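4.2 Garment folding trial

1. Spread one T-shirt on the work surface, body facing up.
2. Start the fold routine from the Skilton panel. Allow 32 seconds per attempt.
3. Log each attempt as complete, partial or abandoned.

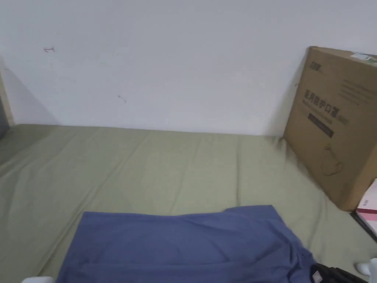 Figure 13. Blue-grey shirt laid out on a green sheet.

Note: Creases in the covering may be read as garment edges. Smooth the sheet before step 2.

Caution: Do not leave the unit folding unattended. Release 30 handles flat shirts — it does not sort, turn out sleeves or clear a bunched edge. Do these by hand.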